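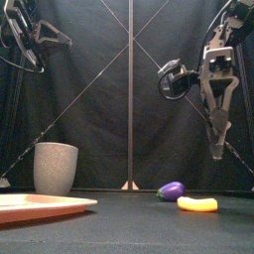
Two-arm table with tray, cup, eggplant and banana.

Kozłowski Robotics Club
Minutes of the regular meeting, Wednesday

Present: Inês Esteves (chair), Bożena Kwiatkowski, Aicha Lahlou, Czesław Śliwiński (minutes)
Apologies: Przemysław Rutkowska
Start: 4:15 p.m.

1. Minutes of the last meeting
Approved with one correction. The budget line for cables was listed under Retent and belongs under general supplies.

2. Sterkow project – progress
Bożena reported on the put-away task. The team has recorded 571 demonstrations toward the 1000 needed before the September showcase. The task stays as written in the plan: the arms pick up the toy produce and place it in the tray. The cup remains on the table as an obstacle and is not to be picked up.

The banana is going well from most starting positions. The eggplant is harder. It rolls when a finger touches the thick end first, and the operators have been correcting for this in different ways. Inês asked that everyone approach it across the middle of the body with the gripper opened all the way. Aicha said she had been taking it by the cap end and that about half of her recordings would have to be looked at again. She will go through them before the next meeting and mark which ones to keep.

Czesław asked if the recordings where the toy is dropped and picked up again should count toward the total. There was some discussion. Bożena wants to keep them, as the model should see a recovery now and then. Inês would like them in a separate folder until a first training run has been done. Agreed to use the separate folder and leave them out of the total for now.
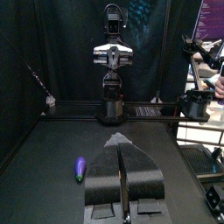 Aicha brought up the wrist views. With the gripper nearly closed, the two fingers take up a large part of the picture, and a toy lying right alongside a finger can be hard to judge for distance. She proposed tilting the wrist cameras outward a few degrees. Bożena was against changing anything in the middle of a set, since the earlier recordings would no longer match. Left as is until the set is complete. Aicha will try the tilt on the spare mount and bring sample clips.

The background was also raised. Operators should check that the curtain is pulled across before each session and should keep their hands out of the work area once recording starts. Czesław will add both points to the session sheet.

3. Gripper pads
The gray covering on the finger tips is wearing at the edges on one of the grippers. Czesław has enough material left for 2 sets. He will replace the pads on both fingers at once so they wear evenly. Replacement will be done between sessions and written in the log, with the number of the last recording made on the old pads.

Przemysław sent a note asking if the new pads could be made slightly thicker. Put off until he is here to explain what he has in mind.

4. Training run
A first run will start with the first 500 recordings, using the Retent scripts from last year. Bożena has the scripts working on her own account but not on the shared one. Inês will ask the lab for access. If that is not settled by the weekend, Bożena will start the run herself and copy the results over.

The test will be the same for every run: both toys on the right half of the table, tray at the left, cup behind the tray. Positions are to be marked on the paper plan and not on the tabletop.

5. Erero competition
Registration is open. The club can enter one team of up to four members. Inês, Aicha and Przemysław have said they want to take part – Czesław is not sure yet because of exams. The rules allow teams to bring their own objects for the practice round only. Aicha will read the section on remote operation and report back, as it was not clear if an operator may restart the arms during a scored attempt.

Bożena does not plan to compete but will help with setup.

6. Room use
Sessions have been running over, and the next group has had to wait. Recording stops at 6:30 p.m. from now on. Arms go to the rest position before power is turned off. Cables are to be left plugged in at the base.

7. Action items
Aicha – review eggplant recordings; try camera tilt on spare mount; read competition rules
Bożena – training run
Czesław – replace pads; update session sheet
Inês – shared account access; registration form

8. Other business
None.

Meeting closed at 5:20 p.m. Next meeting same time and room.

© Kozłowski Robotics Club | Contact the club secretary | Back to top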